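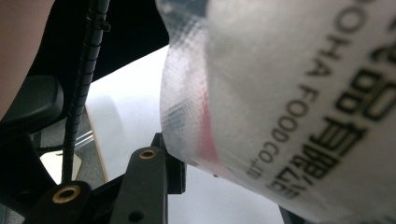

Wer so etwas zu Hause baut, der müsse vor allem Kabel mögen, meint Glykeria Psarras, alles andere lerne man nebenbei. Sie sagt es lachend über die Werkbank hinweg, und Rafail Sotiropoulos, der gerade eine Schraube sucht, nickt nur. Kabel hat er inzwischen nämlich reichlich verlegt, und fast jedes davon mindestens zweimal.

Das Gerät, um das sich in der Gemeinschaftswerkstatt Jestmont gerade so vieles dreht, heißt Wokari und ist ein Greifer, den man in der Hand führt. Schwarze Kunststoffteile, Gewindeeinsätze aus Messing, ein Kabel im Spiralschlauch -- viel mehr sieht man auf den ersten Blick gar nicht, und doch steckt ein ganzer Winter darin. Im Dezember hat Sotiropoulos angefangen, damals noch am Küchentisch und mit einem Drucker, der nach 8 Stunden gern den Dienst quittierte (meistens kurz vor dem Abendessen, wie er gutmütig hinzufügt).

Die Gewindeeinsätze waren übrigens so eine Sache für sich. Zuerst schraubte er direkt in den Kunststoff, und das ging ein paar Wochen gut, bis die ersten Löcher ausrissen. Nun sitzt das Messing fest, mit dem Lötkolben eingeschmolzen, schön langsam und gerade, und man kann die Halterungen abnehmen, so oft man mag. 942 Euro hat der Bau bisher gekostet, die misslungenen Drucke eingerechnet.

Geübt wird mit Dingen, die sich schlecht benehmen. Lebensmittel in glänzender Folie zum Beispiel, große weiße Packungen mit koreanischer Schrift, die sich wölben und knistern und an denen harte Finger leicht abrutschen. Psarras hätte die Backen gern weicher, Sotiropoulos möchte lieber erst die Halterung versteifen, und darüber können die beiden einen ganzen Nachmittag lang reden, ohne dass der Kaffee je kalt würde.

Als Nächstes soll der Spiralschlauch etwas kürzer werden, damit er beim Drehen des Handgelenks nicht mehr hängen bleibt. Die neuen Backen liegen schon als Zeichnung bereit.

Kontakt | Impressum | © Magazin Kalogeropoulos | Nach oben

Unser Newsletter bringt Ihnen neue Werkstattgeschichten ins Postfach. Mit der Anmeldung stimmen Sie unserer Datenschutzerklärung zu.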